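Tamara Tkachenko Wants You to Wind the Clock Yourself

I got to Lirnberg with wet shoes and a bag of poppy seed rolls, and Tamara Tkachenko took the rolls out of my hands before I'd even said hello. "Coffee's on the stove," she told me. "Don't lean on the counter, the varnish is fresh."

Tamara fixes clocks. Mantel clocks, kitchen clocks, the big hall kind with a pendulum you could knock a cat over with. She has been at it for 29 years, 12 of them in this shop on the hill, and if you've ever ridden the bus up from Ekach you have gone right past her door (it's the green one, next to the bakery, hence the rolls).

I wanted to know how she got started, and she laughed so hard she had to put down her cup.

"I broke my grandmother's clock," she said. "I was 15. I wanted to see what made it strike, so I took the back off, and a spring came out and went under the stove. I couldn't tell her. So I carried the whole thing across town in a pillowcase to old Lysenko, and he said he'd fix it if I swept his floor for the summer."

She swept the floor, and then she stayed on through the winter. By the next year he was letting her clean parts, and she still does it the way he taught her, with a soft brush and a lot of patience. I asked if he was a good teacher.

"Terrible! He never explained anything. He'd say 'listen to it' and go to lunch. I'd sit there listening like an idiot. And then one day I heard it, a little limp in the tick, and I knew which wheel to look at. I was so proud I didn't even tell him."

What about people who bring in a clock that isn't worth the repair? She gets those every week, she said, and she tells them the price straight out and lets them think it over at home. Most come back. Hatem Ouali, who teaches at the school down the road, has paid for the same kitchen clock three times now. "It's an ugly clock," Tamara said. "He knows it's ugly. His kids learned to tell time on it."

We got onto gears after that, and I'll admit I had never given them a thought in my life. She likes a wheel with clean teeth and a nice shine, and she can talk about it for as long as you keep eating rolls.

"People polish the case and forget the insides," she said. "One bent tooth and the whole clock stops at the same spot, over and over. They think it's haunted. I had a woman who wanted a priest."
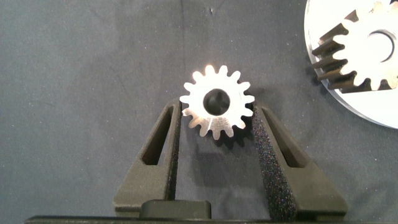

Winding, and why she won't do it for you

Tamara has one rule when a clock leaves the shop, and it's that the owner winds it, right there, with her watching. Some people get shy about it. Maya Issa, who picked up a mantel clock while I was there, held the key like it might bite.

"Slow," Tamara told her. "It's not a race. Stop when it tells you to stop." Maya did fine, and she left grinning.

I asked whether anyone will be doing this work in Lirnberg when she quits. She shrugged, then told me there's a boy who comes by on school breaks and keeps asking to see the backs of things. She has hidden the good springs from him. She has also given him a broom.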